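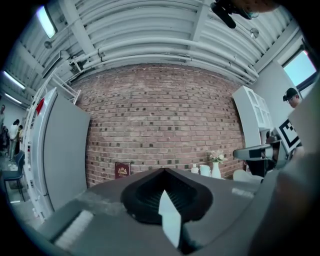
Contre la pince universelle

Dans les ateliers partagés, la discussion sur la préhension commence presque toujours par l'actionneur. Quel couple, quel réducteur, quel retour de position. La matière qui touche l'objet arrive en dernier, quand le budget est consommé et que l'on colle ce qui reste dans le tiroir : un bout de chambre à air, un carré de mousse, parfois rien. Je soutiens ici que cet ordre est mauvais et qu'un constructeur amateur devrait dessiner la surface de contact en premier, puis le doigt, puis le corps, et ne choisir le moteur qu'à la fin, si moteur il y a.

Je parle depuis un cas précis. Depuis septembre, nous sommes quelques-uns à l'atelier Gillik à travailler sur des pinces tenues à la main, à doigts souples, destinées à enregistrer des gestes avant de les transposer sur un bras. Le projet s'appelle Vudance. Il n'a pas de financement et il avance au rythme des soirées disponibles. Le cahier des charges tient en une ligne : saisir de la vaisselle et de petits contenants sans réglage entre deux objets.

Cette ligne est plus contraignante qu'elle n'en a l'air. Une tasse se prend par l'anse, par le bord ou par le corps, et les trois prises n'ont rien en commun du point de vue des efforts. Un vase étroit à col haut bascule si l'appui est trop bas. Un flacon léger recule devant un doigt rigide dès que les deux mors n'arrivent pas en même temps. Un mors plat et dur traite ces cas par excès de force, avec les conséquences que l'on imagine sur la céramique.

Le doigt souple les traite par la déformation. La pression se répartit, l'erreur de centrage est absorbée, et l'opérateur sent à travers la gâchette une montée d'effort progressive au lieu d'une butée. Jusque-là, tout le monde est d'accord. Le désaccord porte sur la texture.

Tsehay Bogale défend la surface lisse. Son argument est sérieux : un élastomère lisse et propre sur une céramique émaillée présente une adhérence supérieure à celle d'un élastomère strié, car l'aire réelle de contact est plus grande. Sur banc sec, elle a raison, et ses relevés le montrent. Sur 461 prises effectuées avec les deux versions, le lisse l'emporte tant que l'objet et le doigt sont nettoyés entre chaque essai.

Or personne ne nettoie entre chaque essai. Au bout de 20 prises sans nettoyage, le doigt lisse porte un film de poussière et de gras, et son comportement devient irrégulier d'une prise à l'autre. Le strié part de plus bas et se dégrade moins vite. Les creux reçoivent la saleté, les crêtes continuent de travailler. Pour un enregistrement de gestes, je préfère une adhérence médiocre et constante à une adhérence excellente une fois sur deux. La répétabilité est la seule grandeur qui se transmette au bras ; le reste se rattrape par un peu de course.

L'orientation des stries compte davantage que leur profondeur. Horizontales, elles s'opposent au glissement vertical, le mode de chute dominant pour un objet tenu debout. Elles laissent en revanche l'objet filer latéralement, défaut acceptable lorsque les deux doigts se font face et inacceptable s'ils sont décalés. Nous avons essayé le quadrillage sur une série de moules. Le démoulage arrache les plots, le temps de finition double, et le gain mesuré n'a pas justifié la peine. Babita Gautam continue d'y croire ; elle propose un moule en deux parties que je n'ai pas encore vu fonctionner.

Reste la question du corps. La tendance actuelle, dans les fichiers que l'on trouve en ligne, est au monobloc imprimé d'un seul tenant, doigts compris. C'est élégant et c'est une erreur pour un atelier. Le doigt est une pièce d'usure. Il doit se retirer sans toucher à la cinématique, faute de quoi chaque remplacement impose une recalibration complète. Sur nos premières versions, le support était collé. Nous avons perdu une soirée par doigt changé. Le support actuel est retenu par deux vis accessibles par l'arrière, et l'échange se fait pendant que le voisin refait du café.

On m'objectera qu'un préhenseur du commerce règle tout cela. L'atelier Urstead a fait ce choix et s'en porte bien, pour des pièces usinées toujours identiques. Leur situation n'est pas la nôtre. Avec 500 euros de matériel par an, tous projets confondus, nous ne pouvons pas acheter une pince dont les patins de rechange sont vendus par lot et dont la géométrie est figée. Nous pouvons couler de l'élastomère dans un moule imprimé et recommencer le lendemain.

La méthode a un coût, qu'il faut chiffrer honnêtement. Nous en sommes à la version 17 du doigt. Une bonne moitié de ces versions n'a rien appris à personne, faute de notes. On modifiait l'épaisseur et la dureté le même jour, puis on comparait des choses incomparables. La règle adoptée depuis est simple : un seul paramètre par version, le numéro gravé dans le moule, les mesures dans le cahier commun avant le rangement. Assefa, le petit script qui dépouille nos enregistrements, refuse désormais tout fichier sans numéro de doigt.

Je ne prétends pas que le strié horizontal soit une réponse générale. Pour du textile, il accroche les fibres. Pour du verre mouillé, nos mesures sont trop peu nombreuses pour conclure. Pour la vaisselle, dans un local où l'on bricole et où la poussière retombe sur tout, c'est la version que je monterais aujourd'hui, sur un support démontable, avec le moteur le plus modeste qui ferme encore la pince. Les fichiers du moule sont dans le dossier commun de Gillik, avec les cotes de retrait. La dureté de l'élastomère y est indiquée par lot, et il faut la remesurer si l'on change de fournisseur.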